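Home Notebook People Downloads Search

Filed under: Data collection / Simulation / Bench notes

June 2, 2023

Started the morning with good intentions and a full pot of tea, meaning to get the whole batch of practice episodes for the Gundum set recorded before lunch, and of course spent the first hour arguing with the config loader instead. Muthu had renamed two of the keys (he did tell me, I just forgot) and once I put them back in line the simulator came up happily. So, for anyone picking this up after me: pull the Vesov branch first, then launch, and save yourself the headache.

We now have 215 demonstrations that I would call usable, against the 800 that Yamuna wants by July. I'm not worried yet. The replay script is much faster than it was, and Geetha has taken over the naming of the files, so I no longer find three different spellings of the same task when I go to merge.

For today I stayed with the bare world, arm and plain gray backdrop, no table and no floor loaded. I like it for checking poses - there's so little to look at that a wrong joint value jumps right out at you.
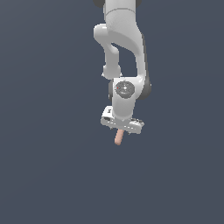 Harish Rajput: I'd be careful how many of the bare-world episodes go into training. Last time the policy got very comfortable with a clean background and then fell to pieces once we gave it a table. Could you tag them so we can weight them down later?

Yes, good point, and I've done it. Every episode from the bare world now carries the tag "plain" in the metadata, and the sampler can be told to take at most 10 percent from that group. If that turns out too stingy we can loosen it, it's a single line in the sampler settings.

The other thing I wanted to write down before it leaves my head is the gripper camera. Chie asked whether we could drop that view to save disk space, and I went back and forth on it while my tea got cold. I've come down on the side of keeping it. From the outside view you can see the pose of the arm nicely, but the distance from each finger to the pink capsule is so much easier to judge from down at the hand, and that is what I'd like the model to learn from. We can store it at a lower frame rate if the Kulkarni drive fills up again.

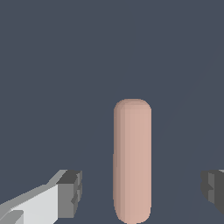 Gripper view, fingers open either side of the capsule.

Still to do: rerun the nine episodes that the Cisik converter refused (timestamps out of order, same old complaint), and ask Yamuna if she wants failed grasps kept in a separate folder or left in with a label. I'd vote for the label, but she has to live with the training code and I don't.

Last updated by the notebook owner, 2 revisions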